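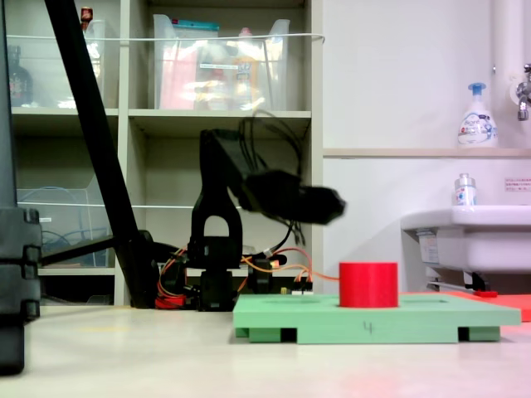 Figure 2. Robot arm, arm extended, wiring at the base.

Section 8: Setting Up Your Morning Politics Digest

Notance will read the county council, the courts, the ethics board and up to 153 news sources before you are out of bed. It will not tell you which of them matter. That part of the job is still yours, along with the angry email.

Before you start, have these at hand:
An editor account (contributor accounts can see the digest settings but can't touch them, a policy several contributors have described as cruel)
Your outlet list
The name of one person who will approve the digest when you're sick

8.1 Create the digest

1. Sign in and open Digests from the left menu.
2. Select New Digest, then Daily.
3. Type a name. Readers see this name in their inbox, so "test test 2" is a choice you will live with.
4. Set the delivery time. The default is 6:30 a.m.
5. Select Save Draft. The digest is not live yet.

Note: Delivery time follows the newsroom's time zone, set under Account. If you cover a legislature two zones away, change it there. Changing your laptop clock does nothing except make you late for lunch.

8.2 Add sources

1. Open the Sources tab and select Add.
2. Paste the address of the outlet's politics page. The home page will work too, if your readers want sports scores and a casserole.
3. Choose a short credit, such as "Sterberg Courier." The credit prints after every item from that source.
4. Set the item limit. We suggest 8 per source during session.
5. Repeat for each outlet, then select Check All.

A green mark means the source answered. A gray mark means it answered with a login page. Subscriber-only sources need a password, entered under Credentials, and they need it again every time the outlet redesigns its site.

Caution: Do not add another outlet's Notance digest as a source. Two digests quoting each other will go on doing so until someone stops them. The Krasniqi recall story ran in one test account 190 times.

8.3 Write the item summaries

Notance pulls the first two sentences of each story as a starting point. Edit them. First sentences in political reporting tend to carry the whole case history, three titles and a middle initial.

1. Select an item in the draft.
2. Trim the text to 300 characters or fewer. The counter turns red when you go over.
3. Check every verb against the original. "Charged," "indicted," "named" and "under investigation" mean different things, and the people they're applied to have lawyers.
4. Select Done.

Note: When several outlets cover one event, drag the items together to group them. The top item supplies the headline. Put the outlet that broke the story on top, even if it's the one that beat you.

8.4 Assign an approver

1. Open Approvals and enter the approver's email address.
2. Enter a backup. The backup can't be the same person with a different address. We check now.
3. Set the hold time. If no one approves the draft before it runs out, the digest is held and both people get a text message.

Sample approval chain:
Editor: Jasmina Angelovski
Approver: Lambros Papadakis
Backup: Viorica Radonjić

8.5 Go live

1. Send a preview to yourself and read it on a phone.
2. Click every link.
3. Select Activate.

Caution: Once sent, a digest can't be recalled. Corrections go out as a separate message, from Digests, then Sent, then Correct. The subject line begins with the word "Correction" and can't be edited to something breezier.

To pause the digest for a recess, such as all of July, select Pause and enter a return date. If you leave the date blank, the digest stays paused until you come back for it. For importing a source list from Tetgate, see Section 9.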